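Subject: Re: [gustville-homes] Line drying indoors over winter
Date: September 18, 2023

Replying to the list on the cost of drying, with my own numbers. Bedding and anything else big is the hard part at our place.

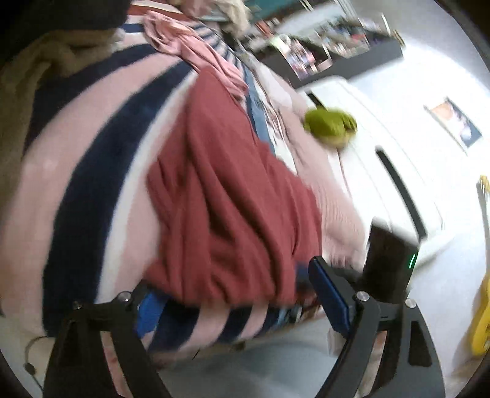 1. What the dryer costs
Our meter showed 314 kWh for the dryer over last winter. I read it at the start of November and again when the heat went off.

2. Racks
Two folding racks in the spare room handle a normal load overnight. A thick cloth takes longer — turn it once before bed. I run a fan on low and leave the door open.

3. Damp
This is the question from the earlier message:

> We tried racks in Fillberg last year and got
> mold behind the dresser. The room is on the
> north side and has one small window. Is a
> dehumidifier worth it, or should we go
> back to the dryer?

I would get the dehumidifier. Ours draws about 316 watts and we only run it on wash days. Pull the dresser out a hand's width from the wall too. If the wall still feels damp in the morning, use the dryer for sheets and towels and keep the racks for shirts.

Has anyone on the Villetti side of town tried a ceiling rack? I'd like to know what it hangs from.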